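Normas para trabajar con un brazo robótico en una cocina de verdad: ¿qué aplicáis vosotros?

Publicado en Seguridad y buenas prácticas

Apolline Leblanc
Hola a todos, y perdonad de antemano que me enrolle. Llevo desde mayo en un grupo pequeño, Cemell, donde enseñamos a un brazo a recoger y ordenar vajilla. Hasta ahora todo lo hacíamos en el taller, con su vallado y su seta de emergencia en la pared, y ahí las reglas las tenía claras hasta mi sobrino. El caso es que hemos pasado a cocinas de vivienda, con su encimera y su ventana, y me han pedido que escriba una hoja de normas para los operadores. He leído lo que he podido de la ISO 10218 y de la ISO/TS 15066, pero me cuesta muchísimo bajarlo a una cocina - casi todo lo que encuentro está pensado para naves industriales.

Mis dudas, por si a alguien le suenan: ¿ponéis límite de velocidad aunque no haya nadie cerca? ¿Qué objetos dejáis usar y cuáles prohibís? ¿Y cómo lleváis el tema del sol, que por la mañana nos entra de lleno? ¡Cualquier hoja que tengáis, aunque sea fea, me sirve!

Yannick Riviere
Parada de emergencia a mano y gente fuera. Lo demás es papeleo.

Svyatoslav Antoniuk
Buenas, Apolline, qué alegría leer a alguien que pregunta esto antes de empezar y no después. Te cuento lo que hacemos en Hinidden, y luego tú coges lo que te venga bien, porque cada casa es un mundo.

Lo primero es la evaluación de riesgos, y se hace en cada cocina, aunque la siguiente parezca calcada. La norma habla de la aplicación completa: el brazo, la pinza, lo que agarra y el sitio donde está. Un brazo colaborativo con unos dedos largos y rígidos puede dejar de ser tan colaborativo, así que la pinza se evalúa también, con sus cantos y sus puntos de atrapamiento.

La velocidad la limitamos siempre, haya gente o no. Durante el guiado manual vamos a 100 mm/s y en las repeticiones a 200 mm/s. Son números nuestros, salidos de nuestra evaluación, no los copies sin hacer la tuya. De vajilla, solo plástico. Nada de cristal ni de cuchillos, y lo que es de la casa y no entra en la tarea se aparta o se anota en la ficha como obstáculo fijo.

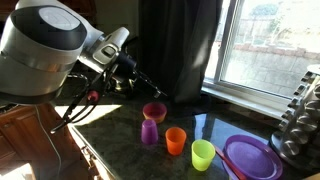
Gaëtan Lemaire añade que a esa ficha le falta una línea para los cables: por dónde bajan, con qué se sujetan y quién los revisa antes de mover el brazo. En Proltstead lo pusieron como primer punto después de un tirón tonto que les arrancó un conector, y desde entonces no se da corriente sin esa casilla firmada.

Tiene toda la razón Gaëtan, y lo voy a copiar. Sigo con el sol, que me preguntabas. El plástico de color translúcido a contraluz cambia muchísimo de aspecto, y una encimera pulida devuelve unos reflejos tremendos, de modo que apuntamos la hora y el estado de la cortina en cada sesión. Si la luz cambia mucho a mitad de tanda, paramos y abrimos tanda nueva. Eso es buena práctica de datos más que de seguridad, pero un agarre mal calculado acaba siendo las dos cosas.

Y dos costumbres que a mí me han ahorrado disgustos. Una persona opera y otra se queda con la parada en la mano, sin móvil y sin charla. Y para entrar a recolocar un vaso se para el brazo, se dice en voz alta y se espera respuesta - al principio da vergüenza, luego sale solo. Nuestra hoja tiene 14 puntos y cabe en una cara; si me escribes por privado te la paso encantado.

Apolline Leblanc
¡Mil gracias, Svyatoslav, y a Gaëtan también! Te escribo esta tarde. Lo de responder en voz alta no se me habría ocurrido nunca. Me queda la duda de si la evaluación la tiene que firmar alguien de fuera o vale con nuestro responsable técnico, así que dejo el hilo abierto por si alguien lo sabe.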